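Learning to bake rye in a tiny kitchen

Last updated: September

I've been baking rye bread every week since the spring, and I have to tell you, I am completely hooked! I came to it from the easy end (white sandwich loaves, a lot of pizza) and I assumed rye would be a grim, heavy, good-for-you sort of project. Then Ilona Borbély gave me half a jar of her starter and a handwritten recipe with most of the amounts missing, and that was pretty much the end of my free evenings.

The first thing you notice is the dough. If you're used to wheat, you keep waiting for it to get smooth and stretchy, and it never does. It's closer to wet clay. You don't knead it so much as stir it, scrape it, swear at it a little and push it into a pan with wet hands. I spent my first three loaves adding flour because I was sure I'd done something wrong, and those three loaves could have held a door open in a storm.
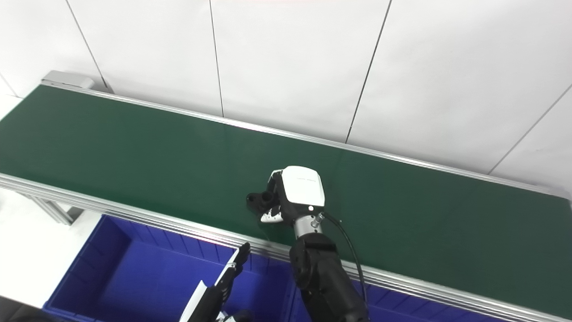 My starter is called Chala. She lives on top of the fridge and gets fed rye flour and water at night, equal weights, stirred with the handle of a wooden spoon. By morning she smells like green apples, and if the kitchen's been warm she's pushing at the lid. I used to worry about missing a feeding. Then I went away for 11 days, left her in the fridge, and she came back after two feedings as if I'd only stepped out for milk.

The loaf I make most is a plain one: rye flour, water, salt, starter, a spoonful of molasses and caraway if I'm in the mood (I'm nearly always in the mood). Everything together comes to 679 grams, a number I know by heart now because it's what fits my one small pan with a bit of room at the top. I mix it before dinner, let it sit until the surface shows little pinholes, and then it goes into a hot oven that I turn down after 9 minutes. The crust comes out almost black at the corners and the whole apartment smells like toast and malt. I love it so much!

And then you have to wait. This is the hard part. Rye needs a full day before you cut it — longer if you can stand it — or the middle is gummy and sticks to the knife. I wrap mine in a dish towel and put it in the cupboard behind the cereal where I can't look at it. 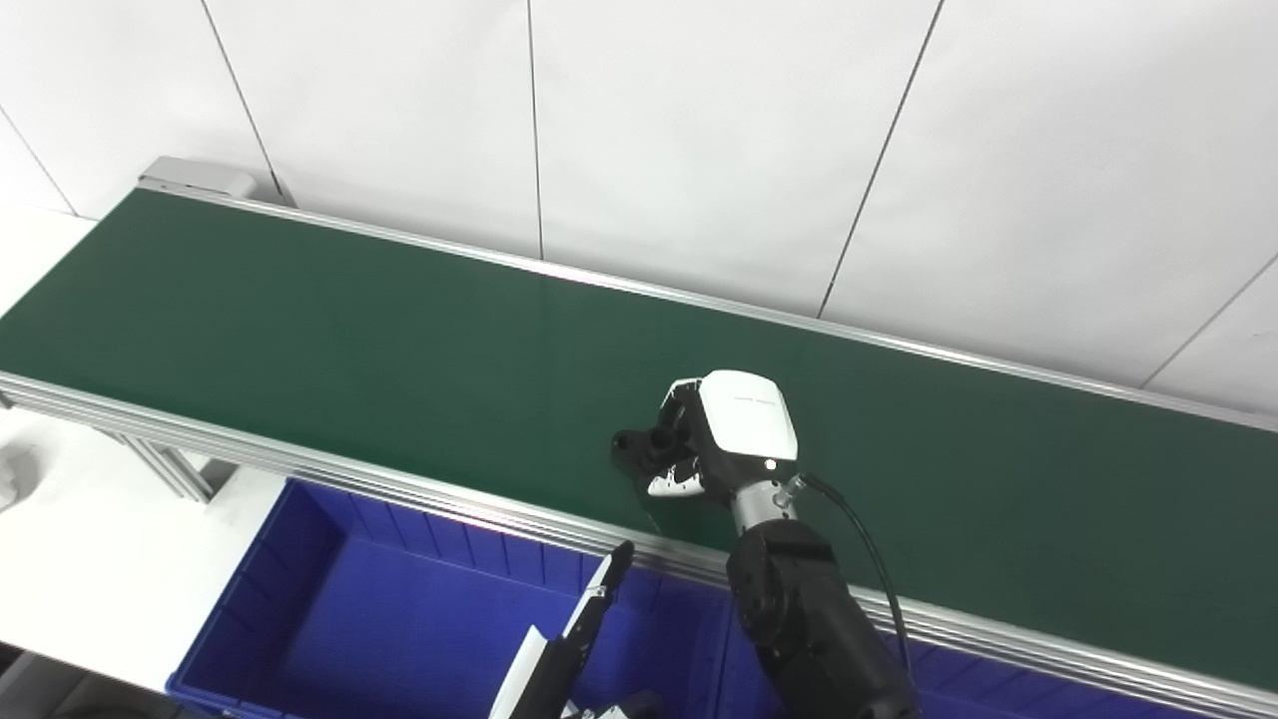
Kam-wah Yuen came over last month and ate four slices with butter and radishes, then asked for the recipe, so now there's a jar of Chala's offspring across town. He's been putting walnuts in his. I tried that and liked it, though I toasted mine first and would do it again. I also tried dried apricots, which were too sweet for me, and a spoonful of cocoa, which made it a gorgeous color and didn't taste like much of anything.

Next up is a proper pumpernickel with cracked rye, baked low and slow overnight. I've got the grain soaking in a big bowl as I type this, and I've borrowed a pan with a lid from Tsion Araya. I'm planning to set the oven before bed and get up at six to check on it. I'll post the recipe if it's any good, and probably the story if it's not.

Recent posts
Butter, radishes, salt: my favorite lunch
The pizza dough I keep going back to
What I do with stale bread
Three soups for a cold kitchen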